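Section 4. Setting up the Avico kitchen scale

Set the scale on a firm, level surface away from the stove. Slide the battery cover off and fit 2 AAA batteries, matching the marks inside. Press the power key once and wait for 0 to show.

Weighing in a bag or on a plate

1. Place the empty bag or plate on the platform.
2. Press TARE. The display returns to 0.
3. Open the mouth of the bag wide so nothing hangs over the edge of the platform.
4. Add the fruit and read the weight once the figure stops moving.

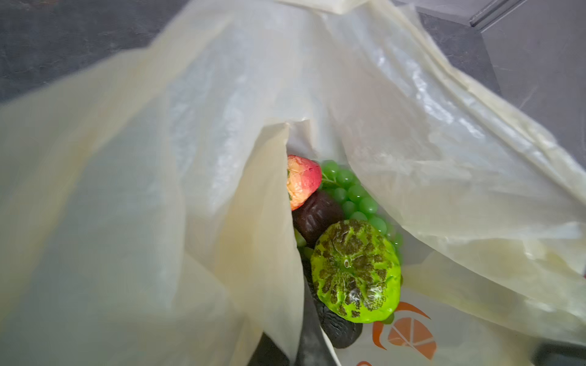

Page last changed: June

Note: a bag that touches the counter gives a low reading. Fold the sides up and weigh again.

Changing units

5. Hold UNIT until the display flashes.
6. Press UNIT again to move between grams and ounces – the scale keeps your choice after it turns off.

To check the reading, use the 600 g test weight from the Folteo accessory pack. If the display is off by more than 2 g, go to Section 9.

Caution: do not press on the platform by hand or store anything on top of the scale.

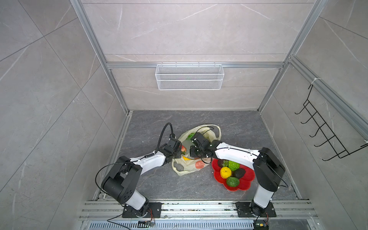

The scale turns off by itself after 18 minutes. To turn it off sooner, hold the power key until the display goes blank. Wipe the platform with a damp cloth and dry it before putting it away. Do not rinse it under the tap. Replacement battery covers can be ordered from Groen, Derstead, under part 18-9.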